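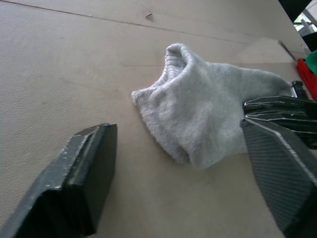 By Boglárka Somogyi
April

Hilkka Sjöberg has spent the past year writing the handling rules for laundry work at Mirel. The first version was 38 pages long. The one in use now fits on both sides of a card.

"People weren't reading it," she says. "So I took out everything that was really a wish."

Her first rule covers the grip. An arm should take as little cloth as it can hold, at a corner if there is one, and the operator should check the pads before every session. With the red fabric, the two fingers close on a single gathered point and the rest hangs away to one side. "That's what I want to see," she says. "A big fistful is hard to spread out afterward." 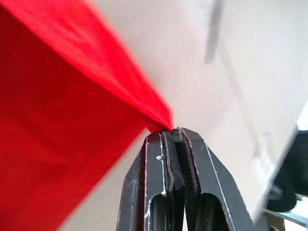 Two-arm work has its own section. Both grippers must have hold of the garment before either one pulls, and the waiting items stay out of the space between them. Sjöberg is less strict about the rest of the table. The red top is held at both ends, while a teal garment lies bunched up behind the left arm with a cable draped over it. She would write up that cable. "The rule says cables stay off the laundry. It gets broken more than any other."

Lajos Orbán, who trains the operators, wanted a limit of 50 garments per session. She turned him down and asked for a break every hour. 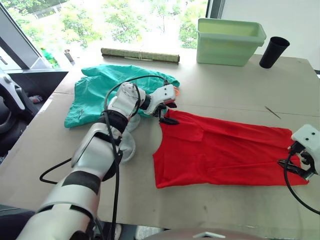 The next revision is due this summer.

Recent
Who signs off a stopped arm?
Stukano updates its gripper checklist
Máté Oláh on labeling bins

Contact us | © Selletti | Back to top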